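**sepehr_tehrani** wrote:

Okay, I have to gush for a minute. I finally tried steaming my eggs instead of boiling them and I am never going back! An inch of water, lid on, eggs in once it's going hard, thirteen minutes, then a cold bath. The shells came off in two big pieces. I've been fighting shells since college and this batch made me want to call my mother.

**dralier70** wrote:

Steaming is fine, but the age of the egg matters way more. Farm eggs from that same morning will tear no matter what you do. Let them sit in the fridge a week – then boil, steam, whatever you like.

**sepehr_tehrani** wrote:

Mine were four days old, so I don't totally buy it. Same carton, boiled half and steamed half, and the boiled ones looked like the moon.

**thandeka_m** wrote:

Oh, I love this thread. I cook for the Jilel breakfast every summer (70 people, and they all want egg salad) and I switched to steaming two years ago. My notes from the last one are below, if anybody wants them.
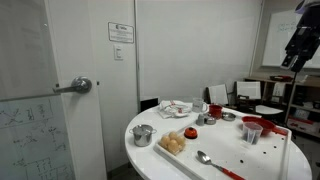
*Jilel, June*

Small pot with a lid, brown eggs. I like a small pot because the steam builds fast, and I'd sooner do several short rounds than one giant one where the middle eggs lag behind. Start the clock when the eggs go in, and don't lift the lid to peek! We're up at 4000 feet, so I add a minute. Crack the wide end first, where the air pocket is, and peel under a thin stream of water.

**dralier70** wrote:

The altitude minute I'll give you. Peeling under water is a waste of water, though. A bowl works just as well.

**pestska** wrote:

Has anyone tried a pinhole in the wide end? My aunt swears by it and I can't tell any difference.

**thandeka_m** wrote:

Tried it, cracked two, went back to plain. And dralier, fair point on the bowl – I'll do that next time.

**sepehr_tehrani** wrote:

Going to run week-old against fresh this weekend, all steamed. If dralier is right I'll say so in here, in capital letters.

**dralier70** wrote:

Holding you to it. Buy extra mayo.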